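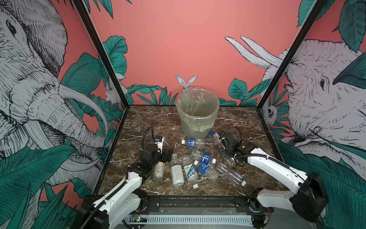 Why not just ban single-use bottles in the dorm and be done with it, one person wrote on our sign-up sheet. Fair! But our project, Flarimness, was about the ones people already buy, and what happens between the last sip and the bin. We sorted 268 bottles from Kiteck Hall in March (my back still hurts), and 59 had the cap missing. 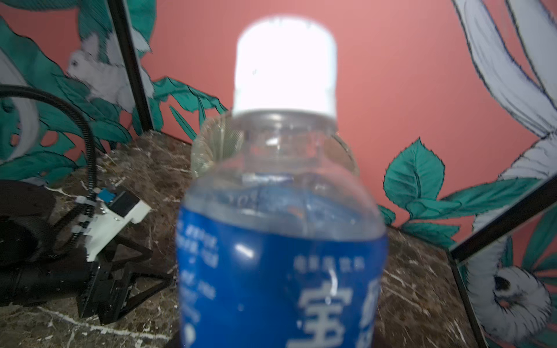
Labels were the other headache. Some peel off in one go, some leave a gummy strip you end up scraping with a fingernail, and I got pretty grumpy about those. Full wraps took us the longest.

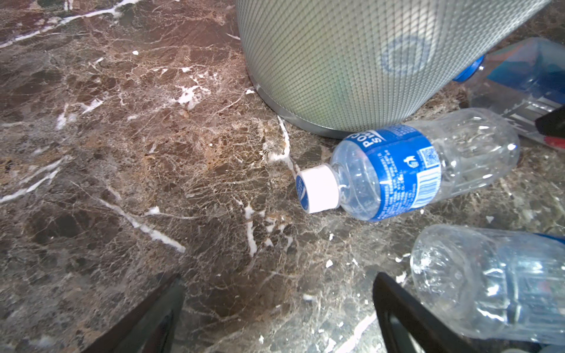
Fig. 3. Bottle with a blue label, cap on, lying on its side.

Next we tried bin liners. Folding the bag well down over the rim kept ours from sliding in, and a bag held roughly 40 bottles uncrushed. Crushed, we fit way more!
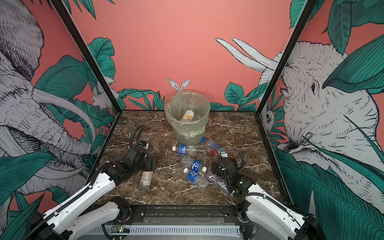 We also want to redo the count at Jenkins next term, with caps and labels logged separately.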